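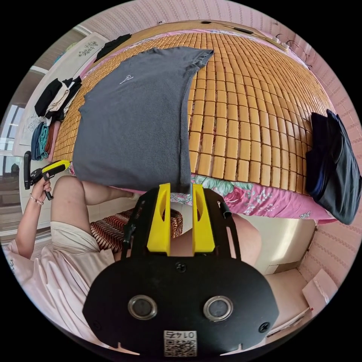 Housekeeping Skills, Unit 4: Folding and Sorting on the Bed
Handout for the evening group
Teacher: Comfort Tetteh

Last week we spoke about washing labels. In this unit we fold. Please read the notes before the practice, and bring three T-shirts and two towels of your own.

1. The surface

Most people do not have a big table for laundry, so we work on the bed. A bed with only a sheet is soft and the cloth sinks in it. A bamboo mat on top of the sheet gives a more firm surface, and the sleeves stay where you put them. Before you begin, pass your hand over the mat and feel if any tile has a sharp edge.

2. The T-shirt

Lay the shirt with the chest down. Smooth it from the middle to the sides. Bring one side to the centre line, turn the sleeve back, then repeat with the other side. Fold the hem up to the collar – once for a wide shelf, twice for a drawer. When you turn it over, a logo on the chest should be at the front.

3. The piles

Make piles by kind first and by colour after. Towels go at the bottom, because they are heavy and hold their form. Put the thinner clothes above. Dark garments leave small fibres on light ones, so keep beige away from black if you have the space. Do not let a folded piece hang over the side of the bed for long, it will open again and you must do it twice.

4. Into the cabinet

Carry one pile at a time, with one hand under and one hand on top. The door of the cabinet should be open already. If the doors are painted, do not lean the pile on them.

Homework

Fold the same shirt on a bare mattress and on a mat, and write two or three sentences about the difference. Give your page to Nhyira Baidoo at the start of the next class. Extra reading is in the course book, page 184.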